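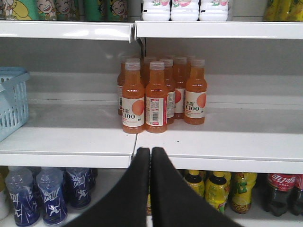
Why does a litre of water weigh a kilogram?
The kilogram was first set up that way! It was tied to the weight of a litre of cold water, so the two match very nearly to this day.

Isa Unit 3: Volume and mass

Keep these in your head, you'll use them all term:
1 litre = 1,000 millilitres
1 millilitre = 1 cubic centimetre

I love that second one, as it lets you go from a ruler to a jug in a single step. Try it with a box at home (inside measurements, please).

Worked problem: a jug holds 700 ml of water. Its mass is 700 g, or 0.7 kg, plus the jug itself.

For next time: Segura workbook, problems 1 to 3. Show your units on every line!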